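Two-Jaw Hand-Held Gripper for Utensil Sorting – Project Report

Author: Zlatko Nikolaidis
Submitted: 8 September 2019

1. Purpose

The project covers the build and home testing of a hand-held gripper with two parallel jaws. The operator squeezes the handle, the linkage closes the jaws, and a camera on the tool records the grasp. The recordings are later used to train a robot arm to do the same job. The task chosen was putting spoons and chopsticks into a cutlery holder and taking them out again.

2. Build

Assembly was done in the Relby shared workshop during August. The linkage arms were cut from black sheet and joined with metal pins. The first set of pins, ordered from Cideck, had too much play, and the jaw tips could be moved sideways by hand with the jaws shut. They were replaced with a tighter set from Sikel. Total weight with the camera and mount is 454 g.

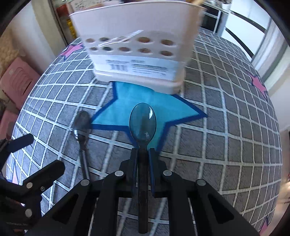
The linkage is symmetric, so both jaws travel the same distance for a given squeeze. Maximum opening was set at 40 mm wider than the thickest handle in the test set. Wider openings were tried, but the lever stroke became too long for one hand. Return force comes from a single spring behind the handle. The spring was changed once – the original was stiff enough to tire the operator before a session was finished.

3. Test procedure

Each trial starts with the jaws open and the tool held above the work surface. The operator closes on one utensil, lifts it, moves it to the holder and releases. A trial is logged as failed if the utensil turns in the jaws by more than a quarter turn or is dropped outside the holder. Sessions were limited to 40 trials. In total, 1859 trials were logged with the tool and stored on the Liew drive under the session number.

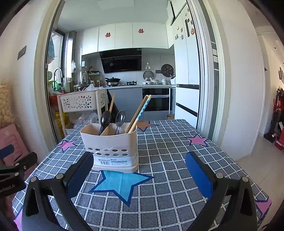
Approach angle was the main source of difficulty. When the holder is upright and already has utensils in it, the operator has to bring one jaw down on each side of a handle without touching its neighbors. A clear plastic spoon with a black handle, standing in the middle between a black spoon and a pair of long chopsticks, leaves little room for this. The chopsticks lean to the right, so an approach from that side meets them first. The blue foam pads on the inner faces of the jaws add grip but also take up part of the opening, and this has to be allowed for in tight positions.

4. Remaining problems

Thin metal handles still rotate in the jaws when gripped far from the balance point. Softer foam reduced the rotation but wore faster at the tips. The log sheet does not record approach angle, so failures cannot be sorted by it. A column for angle has been added to the sheet for the next series, and the pad thickness will be written down at the start of each session.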